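Diary
Search this site Enter keywords Go
Print this page | E-mail this page
Last updated: February

Evening, after nine

I slept badly again and in the morning I decided to put the medicine drawer in order. It is a task I have postponed since we moved to Cernasau. My mother always said that a home pharmacy must be checked when the clocks change, and I think I have missed two changes, maybe three.

What makes it slow for me is the reading. I have lived in four countries and the drawer remembers all of them. I read French without effort, English with a little effort, and Chinese only with the dictionary beside me, one character after another. For every box I write a small card with the name, the date and the dose. By noon I had finished 9 cards and my tea was cold.

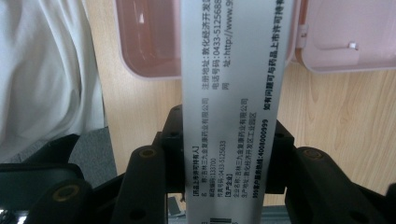
Setareh Hosseinzadeh wrote under my last entry that I should stop making cards, that a card gets lost in a week and one should write the date with a thick marker on the box itself, on two sides. Her grandmother kept cards also, and in the end the family trusted none of them. I answered her that I will try the marker for the new boxes, but the old cards stay. I like my handwriting on them, it is better than my handwriting in letters.

In the afternoon I walked to the pharmacy of Madame Tessier with a bag of expired things. She takes them back without any question, which I find very kind. The walk is long and the wind came from the river. I paid 3,000 for cough syrup and plasters, and I forgot the thermometer, for which I went there in the first place.
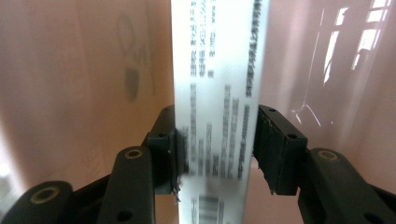 On the way home I met Timothée Renaud near the bus stop. He has pain in the knee since the autumn and he does not want to see a doctor. He takes what his brother-in-law gives him. I told him it is not wise to take the tablets of another person, and he laughed and asked about my tomatoes. In February! So we spoke about seeds until bus 588 came.

I must not forget to ask Diệp Bùi how one says "after the meal" and "before the meal" correctly in Chinese, because I mixed them up once and had a bad stomach for two days. She studied it for years and she is patient with my pronunciation.

The drawer closes now without pushing. The lower one I have not opened yet, there are bandages in it and I believe also the candles. Soup for dinner, with too much pepper. Tomorrow the thermometer.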